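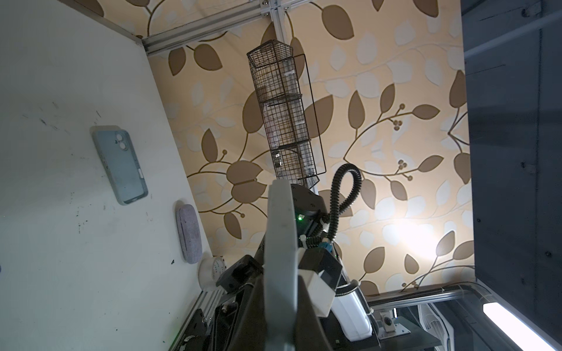 *Reading time: 2 min*

## Wrist cable and gripper upkeep on the Jikton cell

The cell was assembled on an aluminum extrusion frame with a patterned wallpaper backdrop and a white tabletop. Our part of the project covered the upkeep of one arm over a 25-hour run in February. Parts were ordered through Udholm.

**Cable slack.** The black cable at the wrist is left in a loop so that the last joint can turn without pulling on the connector. With the first routing, the joint controller logged 67 torque warnings. We moved the lower tie point 40 mm toward the forearm and repeated the same motion program. Warnings fell to 25, all of them near the joint limit.

**Fasteners.** Bracket screws and frame bolts were checked at the start of each session and marked with paint pen after tightening. Two screws on the camera bracket had backed out by the second check - both were refitted with medium threadlocker.

**Gripper.** The finger faces were wiped with alcohol before zeroing. The zero position was then stored from the closed state, with no object between the fingers.

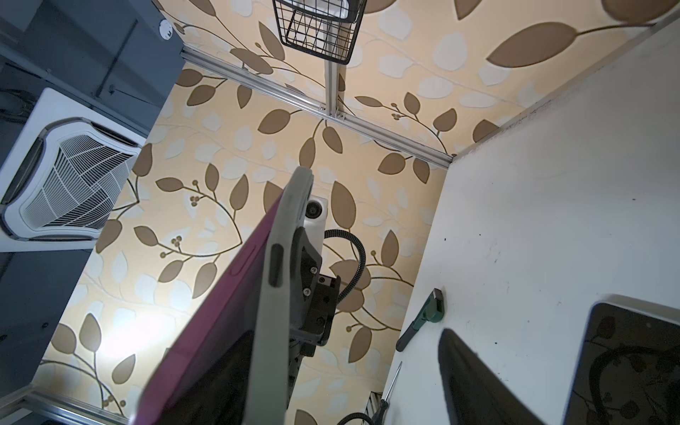
Teófilo Cuervo objected in his review that the two routings were run at different arm speeds, so the drop in warnings could not be credited to the tie point alone. The objection is correct. The second run was slower by some 40 mm/s, and a repeat at matched speed is listed under remaining work, along with a new strain relief for the base connector.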